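April, bench notes, sourdough hydration trial, batch 3

Adanech's rye starter came back from the weekend smelling of nail polish remover. She says this is character. I fed it twice and moved it off the windowsill, where Iolo had put it "for the view."

Plan for the day was the same dough at three hydrations, same flour (the Ovness strong white, last of the open sack), same salt. Scale was re-zeroed with the 1,000 g weight and read 1,601, which would have been a remarkable weight. Turned out the mixing bowl was still on it. Noted here so that Delyth doesn't have to bring it up at lunch.

Mixed by hand. The driest dough felt like modeling clay and fought back. The middle one behaved. The wettest went up my wrist and I lost a fair amount of it to the sink, so its final weight is not to be trusted – see the margin of the tally sheet, if you can read it through the dough.

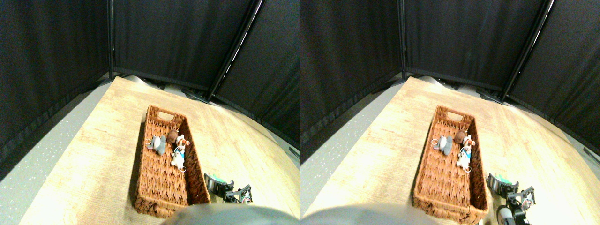
Does the wet dough need a longer bulk rise than the dry one?

Shorter, going by this batch. It was ready 2 hours before the stiff one, which sat there like a doorstop until mid-afternoon.

Fasil thinks the difference is all temperature and that my "room temperature" is a polite fiction. He may have a point. The probe by the proofing box and the one by the door have never agreed on anything. Next time all the tubs go on the same shelf, and the lids get labeled on the side, where steam can't lift the ink.

Baked at the usual setting in the Rosser oven. Left rear corner still runs hot. Crumb of the middle loaf was even and a bit dull, the stiff one was tight, the wet one spread into something Bleddyn called a focaccia and ate most of before I could slice it for the record.

To do: order flour, find the good lame, ask Adanech how old that starter really is.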